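皿洗い場の隣人
二本腕ロボット「Latuheru」の朝支度につきあう

最終更新:10月

朝八時半、Paluraの開発室でいちばん早く起こされるのは、コーヒーメーカーより先に、台所の前に立つ二本腕のロボットである。名をLatuheruという。強そうな名前だが、目下の職場は流し台だ。

起こすといっても、電源ボタンを押して終わりではない。まず非常停止を押し、戻し、また押す。次に制御盤のランプを見て、腕をゆっくり原点に戻す。この間、係の者は腕を組んで待つことになっていて、手伝おうとすると怒られる。腕の通り道に頭を入れた前任者がいたらしく、手順書の一行目は太字で「のぞきこまない」と書いてある。

原点が出たら、試しにひとつ物を持たせる。持つ物はその日の係が選ぶ。選び方に性格が出る、と開発室の人たちは言うが、筆者の見たかぎり、手近にあった物が選ばれている。

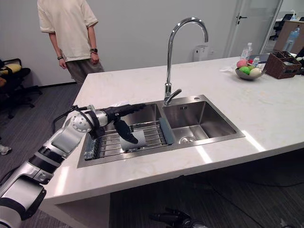 指の付け根に住むもの

ハンドの点検は、ロボットの健康診断のうちでもっとも地味な科目だ。ライトを片手に、指を一本ずつ開かせ、閉じさせ、付け根をのぞく。のぞきこまない、という一行目はどうしたのかと尋ねると、電源を落としてあるときは別だという。手順書の四行目にそう書いてあった。

見るのはごみである。床はカーペット敷きで、カーペットというものは毛を吐く。吐かれた毛は空調に乗って旅をし、なぜか必ずいちばん狭い隙間に落ち着く。係の者は歯科医のような顔で、先の曲がったピンセットを使ってそれを抜く。抜いた毛を貼っておくノートまである。誰が読み返すのかは聞きそびれた。 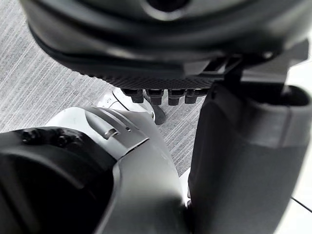 ごみが片づくと、次はねじだ。関節まわりのねじには合いマークが引いてあり、線がずれていれば緩んでいる。ずれていなければ締めない。これが新人には難しいらしい。レンチを持たされた人間は、どうしても何かを締めたくなる。以前、善意から全部を少しずつ増し締めした人がいて、その週は校正をやり直すだけで終わった。以来、トルクレンチは鍵のかかる引き出しに入っていて、鍵は別の引き出しに入っている。

腕に沿わせたケーブルも厄介者である。短ければ手首を回したときに突っ張り、長ければ何かに引っかかる。ちょうどよい長さは存在するが、結束バンドを切って留め直すたびに、その場所が変わる。Selberg製のケーブルクランプに替えてからはだいぶ落ち着いたそうで、開発室ではこの小さな部品の評判がやたらによい。値段を聞くと、全員が別の話を始めた。

指先のパッドも消耗品だ。食器をつかむたびに少しずつ減り、減ると滑る。交換の目安は把持回数で管理していて、取材した朝のカウンターは2,459を示していた。節目でも何でもない数字だが、係の者はノートに丁寧に書き写した。パッドの在庫は残り7。発注は先週したと言う人と、これからだと言う人がいた。
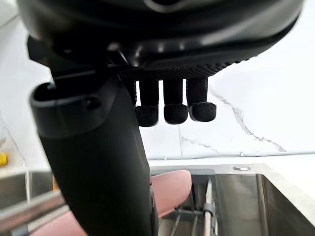
Palura 台所作業グループ 整備班

というのが、この朝支度を受け持つ部署の正式な名前である。名刺にもそう刷ってあり、水回りの修理業者とよく間違えられる。一度など、建物の別の階から蛇口の相談が来た。班の誰かが直しに行ったという。

整備班の本業に戻ろう。午前の山場は手先の位置合わせだ。カメラが見ている場所と、手が行く場所とを一致させる作業で、理屈は単純、実際は根気である。ラックの棒に指先を寄せ、止め、ずれを読み、値を直し、また寄せる。許されるずれは2ミリ。人間が茶碗を伏せるときのずれはもっと大きいと思うが、人間のほうは見ながらごまかせるのでずるい。

ずれの原因として班が真っ先に疑うのは、ロボットではなく水切りラックである。誰かが昼に使うと、置き直した位置が違う。ラックの位置を示すテープを貼ったこともあったが、大掃除のときにきれいに剥がされたそうだ。いまは「Parier手順」と呼ばれる確認表があって、腕に触る前にまずラックを押してみることになっている。名の由来を知る人は社内にもういない。

位置が合えば、食器を持たせての通し確認に入る。形の浅いもの、深いもの、縁の薄いもの。つかむ角度を変え、止めて眺め、記録する。班の人はこの時間、たいてい手を下ろして立っている。暇そうに見えるが、いちばん疲れる仕事だという。

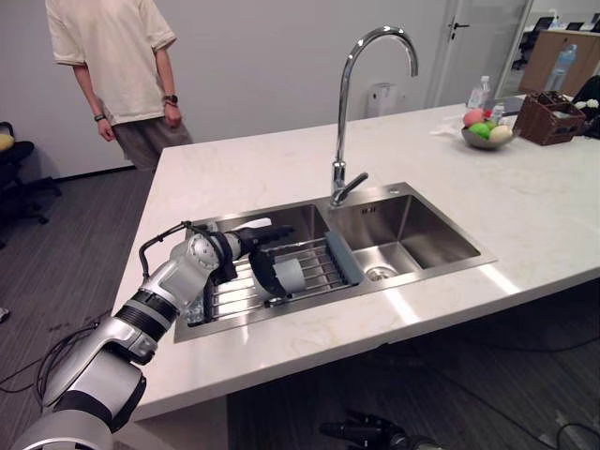
左シンクの水切りラックの上で、丸いボウルを傾けて持つLatuheruのハンド。

昼が近づくと腕は待機姿勢に戻され、記録がまとめられる。本日の不具合欄には「ケーブル、少し長い」とあった。前のページにも同じ字で「ケーブル、少し短い」とある。その下に次の係の担当欄があって、まだ空欄だった。班はこれから昼食で、食べ終えた食器は各自で洗う。ラックは動かさないこと。

お問い合わせ|© Palura編集室|ページの先頭へ戻る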